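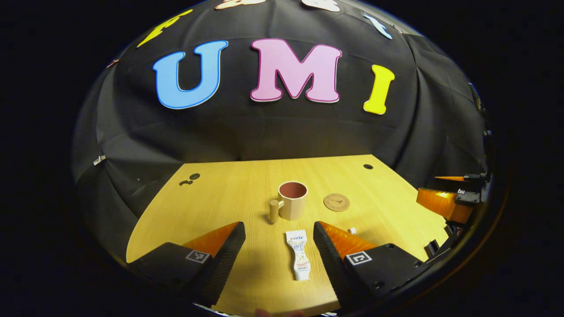
How do I stop black backdrop fabric from sagging and dropping its folds when it hangs around a tabletop?

Take the weight off the clips. Small clips hold a fold in place well enough, but they are poor at carrying the full drop of the cloth. Run a rigid bar or a taut cord along the top line, fold 2 inches of fabric over it, and stitch or pin that fold closed. The clips then only have to shape the sides.

Details from my setup, in case they matter. The table is a pale wood top. The fabric is a black cloth, 186 inches long before hemming, wrapped around the back and both sides. I have foam-like letters pinned to it, and the spots where they are pinned are the first to droop. I shoot small household items on the table for a shop listing: mugs, coasters, tubes of hand cream. By the end of a session the cloth has crept down behind the rear edge and a crease shows up at table height.

Posted by Ankit Rawat, 29th April

2 answers

Tamara Ardeleanu
Agree with the bar. A few additions.

Letters: pin through the fabric into a backing strip. I use a scrap of felt 2 inches wide, placed behind the cloth, so the pin has something to grip besides one layer of cotton. Use two pins per letter, near the top corners. A letter on one pin will rotate as soon as the cloth moves. Wide letters such as M can take a third in the middle.

Rear edge: leave extra fabric below the table line and hang weight on it. Curtain weight tape works – sew it into the bottom hem and let the hem hang free, clear of the floor. If the hem rests on the floor the weights do nothing. The Szewczyk tape is thin enough to go through a domestic machine. The Ulov one broke a needle on me.

Sides: start clipping at the back corners and work forward. If you start at the front you push all the slack to the rear, and that is probably where your crease comes from.

Do not iron the crease while the cloth is hanging. Steam from behind at low output, wait, then adjust the clips.

juston_bay4
I just used stronger clips. Got a bag of 100 from Lurkier, used 19 of them, fine since July. Heavy cloth though, might be different with cotton.

Comment from Ankit Rawat
Bar is in, and felt strips are behind the letters. The top line holds. The left side still gathers near the table. Would a second cord lower down help, or will it show through?

Reply from Tamara Ardeleanu
It will show if it is under tension against the cloth. Set it an inch behind and tie the fabric to it loosely at two points. Check it with your lights on, from the height you shoot at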